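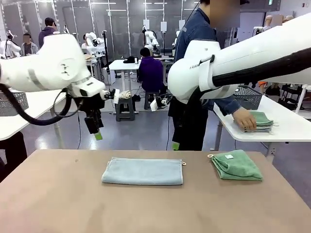 Setting up and accepting a towel station with the Wimora kit

Scope of this guide

The following guide is intended for laundries, hotels and training centres that have ordered the Wimora towel folding kit from Starkiveo, and for those who have the kit on a trial agreement. It covers the preparation of the table, the teaching of a first fold, the trial run and the acceptance check. It does not cover the mounting of the arms, which must be carried out by the arm supplier or by a fitter whom the supplier has approved.

The guide was prepared at the Lindton workroom by Nhung Vi and Aleksandra Kołodziej. Siobhán Dolan revised the sections on towel grading and acceptance in December, after comments from trial customers.

What the kit contains

The standard Wimora kit consists of a pair of grippers, a set of spare fingertips, the cable ties and sleeves needed to dress two arms, a wall-mounted stop button, one licence for the Cele teaching software and a printed record book. Arms, tables and baskets are not included. Customers who already own two arms of a suitable reach may keep them, provided that the arm controller is on the list sent with the quotation.

The kit handles plain cotton towels in hand and bath sizes. Bath mats, robes and fitted sheets are outside its range, and results with fringed towels have been poor enough that Starkiveo does not accept them for a trial.

Before you begin

Allow one full morning for the first session. Two people should be present throughout, one at the Cele screen and one at the table. Both should have read the safety sheet supplied by the arm manufacturer, and both should know where the stop button has been fixed.

You will need:

Two arms, mounted and signed off by the fitter
One work table with a plain, matt top
One side table for towels waiting and one for towels finished
Open-sided or mesh baskets, at least two
At least 70 clean, fully dried towels of one size
The record book and a pen

Step 1. Prepare the work table

Clear the work table of everything except the towels to be folded. Wipe the top with a dry cloth. Small marks on the surface do no harm, but a glossy top will throw back the room lights and should be covered with a matt sheet fixed down at all four corners.

The table top should be of a different shade from the towels. A tan or light brown top suits blue and green towels well. White towels show up on it clearly also. Beige towels on a tan top gave trouble in our own work, and customers with beige linen should ask for the grey cover when ordering.

Check the height of the table against the drawing sent with the kit. If the table is moved at any later date, Step 3 must be repeated in full.

Step 2. Dress the cables

Each cable needs enough slack for the wrist to turn fully in both directions. A wide loop hanging clear of the table is correct. A tight cable will pull at the wrist near the end of its travel, and a loop which is too low will brush the towel and drag the upper layer out of line.

Move each arm slowly by hand through its full reach while a second person watches the cable. Should it touch the table at any point, release the nearest tie and fasten it again higher up the arm.

Any cable that runs to the floor should be taken away from the side where the operator stands. Use the covers supplied by your fitter where people must walk across it.

Step 3. Set the corners of the table in Cele

Open Cele and choose New Station. The software will ask for the four corners of the table in turn. Guide the left arm to the two corners on its own side, pressing Confirm at each, and then do the same with the right arm.

Cele will now draw the area that both arms can reach. Towels must be placed inside this shared area. Those lying outside it can be picked up by one arm only and cannot be folded. If the shared area takes up less than half of the table, stop and contact the fitter, as the arms are standing too far apart.

Step 4. Sort the towels

Towels should be sorted by size first and by thickness second. Colour need not be sorted, although most customers prefer finished stacks of one colour and it saves time to begin in that way.

Look at the hanging loops and the sewn labels. Loops are the commonest cause of a failed grip, as a fingertip may close on the loop and leave the cloth behind. Decide at this stage where you wish the loop to lie on the finished towel, and present every towel to the station the same way round. On the two folded towels shown at the head of this guide the loops stand out at opposite ends, at the right end of the blue towel and at the left corner of the green one. Either position is acceptable to Cele, but a single batch must keep to one of them.

Set aside any towel with a torn hem or a loop that has come loose at one end.

Step 5. Teach the first fold

Choose Teach in Cele and lay one towel flat in the shared area, with the long side facing the operator.

a) Guide both grippers to the two far corners. Close them.
b) Lift until the far edge is clear of the table, bring it towards the near edge, and lower it.
c) Open the grippers and raise them straight up. Sideways movement at this point will disturb the layer just laid down.
d) Guide the right gripper to the right-hand end and fold towards the middle.
e) Repeat with the left gripper for the left-hand end.
f) Press Save and enter a name for the fold.

Work slowly. Cele records positions and ignores the speed at which you move, so there is nothing to be gained by hurrying. Teach the same fold at least five times, using a different towel each time and laying it down at a slightly different angle.

Pramila Jaiswal, who leads customer training at Starkiveo, recommends that the person who folds by hand at present should also be the person who teaches. Small habits, such as smoothing the cloth before the second fold, are easily left out by anyone who does not do the work every day.

Step 6. Carry out the trial run

Load the waiting basket and select Trial. The arms will run at reduced speed. During the trial the operator removes each folded towel from the shared area and places it on the stack on the finished side table. The operator must stay outside the marked reach of the arms until Cele shows the Hold sign, and must press Continue once clear.

Press each stack down by hand after every tenth towel. A stack that is left to build up untouched will lean, and the towels at the top will open.

Enter every towel in the record book under one of three grades:

Grade A. Flat, edges in line, loop where intended.
Grade B. Folded, but with loose or wrinkled edges that a person can correct with one movement.
Grade C. Must be opened out and folded again.

Grading should be done by the same person for the whole of the trial. Where two people share the task, they should first grade ten towels together.

Step 7. Acceptance check

The acceptance check is made on a batch of 147 towels, folded at full speed. The station is accepted where at least 112 are graded A and the remainder are graded B. Any Grade C towel means that the check must be run again after further teaching. A second failure entitles the customer to a visit at no charge, or to the return of the kit if it is on trial.

Send the completed pages of the record book to Starkiveo. Yến Lương, at the service desk, will issue the acceptance letter, and the warranty starts on the day that the letter is sent.

Common faults

The gripper closes on one layer only. The towel was not lying flat, or the fingertip is worn. Smooth the towel and try again before changing the fingertip.

The front edge is rounded and stands up. Thick towels do this after the last fold. It is counted as Grade A if the sides are in line. A press movement may be added at the end of the fold under Teach, Extra Movement.

The layers fan out on one side. One gripper is opening before the other. Open Cele, choose Timing, and run the matching routine.

Cele reports that no towel can be found. Check the lighting and the colour of the table top, as described in Step 1.

The arm halts with the wrist turned fully round. Inspect the cable loop as described in Step 2.

Care of the kit

Brush lint from the grippers at the end of each shift. Do not use compressed air, which drives lint into the joint. Fingertips should be replaced after 2,000 towels or when the surface has become smooth to the touch, whichever comes first. A full set must be changed together, and the station should then fold ten towels in Trial before going back to full speed.

Trial agreements and training

The kit may be taken on a trial agreement before purchase. The agreement includes one training visit and use of the Cele licence. Customers may also send operators to the Lindton workroom, where stations are kept for teaching and where the customer's own towels may be used. Requests should state the size and type of towel, the make of the arms, and the number of people who will attend.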